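Project Report: Our Visit to the Clurkwood Open Day
Robotics elective, Team Flileck, 11th April

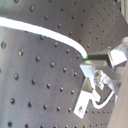 We went in expecting speeches and got a workshop instead! The Dreltix group let us stand right next to the bench and ask whatever we wanted, and our team had 42 questions written down before we got off the bus.

The first demo was a part-sorting run. The arm picked up small parts and set them in trays, 23 to a tray, and it was a lot quieter than we thought it would be. Then came the part we liked best, which was mounting and wiring. We learned that metal panels with a grid of holes save hours, as a bracket can be moved over a few holes and bolted down again. White cables show up well against gray metal, and a loop of slack keeps a plug from being pulled on.

Our own build (the Ó Ceallaigh cart) has all its wires taped flat, so we have some fixing to do before August. We also want to swap our glued sensor mount for an aluminum bracket with a bolt.

Still to find out: what thread size to order, and whether our frame can carry the extra weight.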